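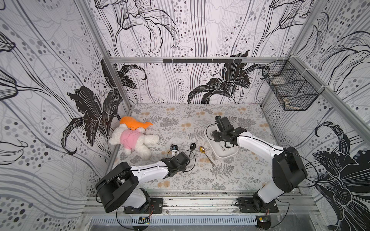 4 min read

Rulititz House Residents' Association
Minutes of the general meeting, March 2020

Present: enough residents for a quorum, which under the bylaws is a low bar. Apologies were received from the second floor as a body.

1. Minutes of the last meeting
The November minutes were approved with one correction. The word "riot" under Item 6 (parking) is to read "discussion."

2. The common table and its cloth
The fern tablecloth was reviewed. Opinion in November had been that it would clash with the black lily wallpaper. Opinion now is that it does clash, and that people have stopped minding. A motion to take down the wallpaper failed for want of a second. A motion to say something nice about the wallpaper also failed.

The owner of the Thiele Street side entrance key asked whether the orange-beige flowers on the cloth were stains. They are flowers. This was settled by looking at them.

3. Spoons
Most of the evening went to this item.

The secretary reported that the house now holds 47 spoons, against a claimed total of 400 in the inventory left behind by the previous association. The meeting agreed that the previous association either entertained on a grand scale or could not write a four and stop there.

It was moved that all silver-colored utensils live in the white tray. Carried. It was asked whether the gold spoon with the ornate handle counts. It does not, being gold. It was asked where the gold spoon should live. Discussion was long. For now it stays out on the table, next to the black one, which has not been assigned a home either.

A resident of the Lisano wing proposed throwing out any spoon that does not match another spoon. The secretary pointed out that this would leave us stirring coffee with our fingers. Proposal withdrawn.

Ownership was then taken up, using the tray.

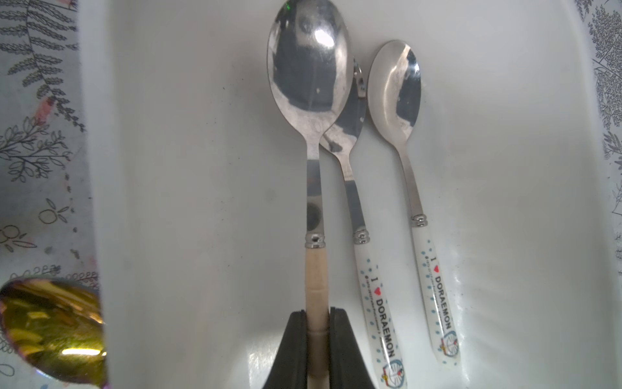 Gratolholm

The big tablespoon with the cream handle and the ringed metal collar was claimed by two households. Each described it in detail, and the descriptions agreed, so this got us nowhere. It was declared house property over both objections and is to be used for serving.

The spoon with "I ♥ DORAEMON" on the handle was claimed by no one. The chair read the inscription aloud and waited. Several people studied the wallpaper. It was moved that the spoon be kept in the tray where its owner can visit it. Carried without dissent, and with one abstention that the meeting found interesting.

Labels were suggested for the remaining spoons. The treasury position (see Item 5) does not support labels.

4. Soft toys
The white teddy bear in the pink shirt remains on the common table, lying on its back, with the orange plush toy at its head. The meeting was asked whether the table is a suitable place for them. Against: people eat there. For: they are quieter than most of the people who eat there.

Resolved that the toys may stay until the next meeting, on the left side by the wall, and that they are not to be placed in the tray. A friendly amendment to sit the bear up was accepted and then forgotten.

5. Money
The balance stands at $970. The side entrance lock will take most of it. A request for new teaspoons was deferred until the secretary has finished looking behind the stove.

6. Any other business
The hallway light was raised again. It was described as "worse." Someone will call the electrician, and the minutes of November, which say the same thing, were read back for comfort.

A resident asked whether the minutes could be shorter. Noted.

Action items
Secretary: look behind the stove; correct the inventory.
Lisano wing: return any house spoons, no questions asked.
Chair: electrician.
All: silver-colored things in the tray, please, including after 4 p.m. on weekends, when standards slip.

The next meeting will be announced on the board by the mailboxes.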